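Thank you for choosing a Stalley plush pad for your home. Whether it's going on a chair, at the foot of the bed, or on the bench by the back door where everyone sits down to pull their boots off, a few minutes spent settling it in will help it look its best for years. Please read through section 4 before you start, and keep the guide somewhere you can find it again in August, when most of us get around to the big wash.

## 4. Settling in and caring for your plush pad

### 4.1 Getting started

You'll want a clean, light-coloured surface with enough room to lay the whole pad flat. A white table or benchtop is ideal - bits of fluff and stray threads show up nicely against it, and you can tell at a glance whether the edge has opened out evenly.

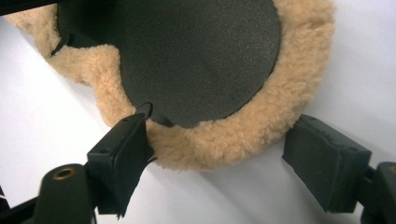 **Stalley Soft Furnishings - Customer Care, Zonthorpe**

The fleecy border is the part that suffers most in the post, so we always start there. It's meant to be wavy and clumpy, and a bit of unevenness in the outline is part of the charm. Please don't try to trim it into a perfect circle!

1. Lay the pad on your surface with the centre facing up.
2. Run your fingers around the border, lifting the curls away from the middle as you go. Go round twice, the second time in the other direction.
3. Find the thin black strap lying on the inner side of the fleece, near the edge of the dark centre. Ease it clear of any curls that have wrapped themselves over it.
4. Find the small black loop at the rim of the centre. Check that it sits freely and isn't tucked down into the fleece.
5. Leave the pad lying flat overnight, away from heaters and direct sun.

**Note:** New fleece sheds. You may find a fair bit of fluff for the first week or two, particularly if the pad is somewhere busy. It settles down on its own, and a lint roller will look after your trousers in the meantime.

**Caution:** Don't pull the strap or the loop to lift the pad. Slide a hand underneath and pick it up by its whole width, the way you'd lift a pie you were proud of.

### 4.2 Brushing

A soft brush once a fortnight is plenty for a pad in ordinary use. If you have a dog who has decided the pad belongs to him (we hear from a lot of you), once a week is better.

1. Give the pad a gentle shake outdoors.
2. Brush the border from the centre outward in short strokes.
3. Wipe the centre with a barely damp cloth, following the curve of the edge, and leave it to air.

Please don't use a wire brush. It will straighten the curls, and we've never found a way to put them back.

### 4.3 Long and shaped pieces

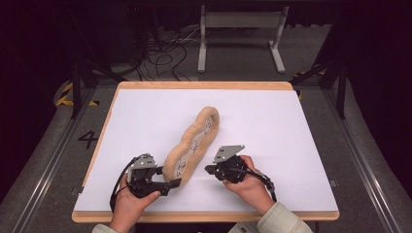
Longer pieces from the Ivlow range need a little more patience than the round ones, mainly when it comes to keeping their shape. Lay yours out at full length, on a slant across the table if that's how it fits best, so no part of it hangs over the side. With a lobed piece like the one on the table, work along the tan rim one bulge at a time and coax each of them outward before you go on to the next. The pale inner face, with its three little line drawings, should be left alone while you do this - handle the piece by its fuzzy rim and you'll keep finger marks off the lighter fabric.

1. Start at one end and press each bulge lightly between finger and thumb.
2. When you reach the far end, turn the piece over and do the same from the back.
3. Turn it face up again and smooth the inner face with a dry palm.

**Caution:** Never scrub a drawing or use stain remover on it. Dab around it with cool water and a white cloth, and stop if you see any colour on the cloth.

### 4.4 Washing

Before anything goes near water, read the label on your own piece. If it says surface clean only, stay with 4.2. If it allows hand washing:

1. Fill a tub with cool water and a small splash of wool wash. A capful is enough for up to 1000 grams of plush.
2. Press the piece under and let it soak for a few minutes. Don't wring or twist it.
3. Rinse until the water runs clear.
4. Roll it in a towel to take out the worst of the water, then dry it flat and reshape the edge by hand while it's still damp.

Drying can take a couple of days in cool weather. Turn the piece morning and evening, and resist the tumble dryer, however tempting it looks.

### 4.5 Putting it away

Store pads flat in a cotton bag or an old pillowcase, with nothing heavy on top. If you must fold a long piece, fold it loosely between two bulges and keep the fold clear of any drawing. Replacement cotton bags are listed in the back of this guide under part number 79.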